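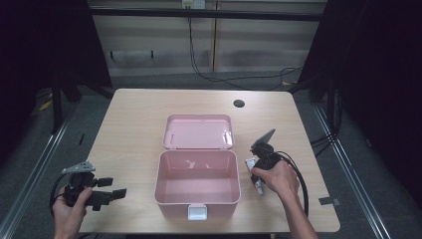

Photo: Fadime Gezer / Mridha

Slide 1. Thanks to Haruna Kaneko for the slot. I'm Jawad, I look after the planning side of Ruvo. Farzana Magsi wrote most of the replay tool, so send her the hard questions.

Slide 2. The task is a pink storage box with a hinged lid. Two hand-held grippers, a cable on each. Say that we log both hands on one clock. In June we had two clocks, and the drift reached up to 51 milliseconds. Pause for the plot.

Slide 3. Data so far: 819 runs, of which 700 pass the filter. The filter drops a run when pose tracking is lost on either hand. Show the config file, don't read it out.
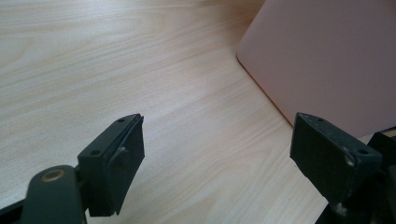

View from one gripper, fingers open, pink panel at upper right

Slide 4. Perception. Plain pale table, few corners to track, so the wrist view on its own gives a weak pose. Tariq's fix is to weight the head view more when the feature count falls. Mention that the planner still treats the lid as a rigid plate on one axis.

Slide 5. Still open: handover timing between the hands. Code is on the Ruvo page. Then questions.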